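How Long Does Bread Stay Fresh? Storing Loaves in the Lirton Dorm Kitchens
Jarrah Pryor and Warrick Tautahi
Final report, Food and Materials elective

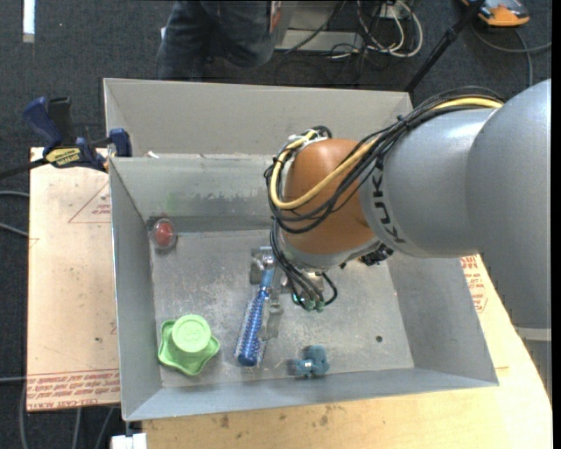 Figure 1. Open metal bin with a scratched gray floor, on a wooden tabletop.

We both bake, and we both hate throwing bread away, so picking a topic took us one lunch! Our question was simple: does the way you store a loaf change how long people still want to eat it? In April we baked 52 small wheat loaves from the same recipe (Warrick's grandmother's, with a spoonful of honey) and split them between paper bags, cotton bags, plastic bags and a lidded clay crock we borrowed from the Priedītis bakery.

Every morning for 8 days we cut a slice from each group and asked people in the dorm to score the crust and the crumb. We ended up with 146 score cards, far more than we had hoped for - free bread with butter is a great way to meet your neighbors.

Paper kept the crust crisp, but only for two days, and after that the crumb was like a dry sponge. Plastic did the opposite: soft inside, leathery outside, and the first mold spots on day five. Cotton landed in between. The crock was our favorite by a long way, with good crumb scores right up to day six and a crust that came back nicely after a few minutes in the oven.

There are things we would change. The kitchen got much warmer over the second weekend, and we only had one crock, so those loaves were packed in tighter than the others. We would also love to try rye, which Warrick swears keeps twice as long. Jarrah has already started a sourdough starter for the next round and it lives on the windowsill in room 2.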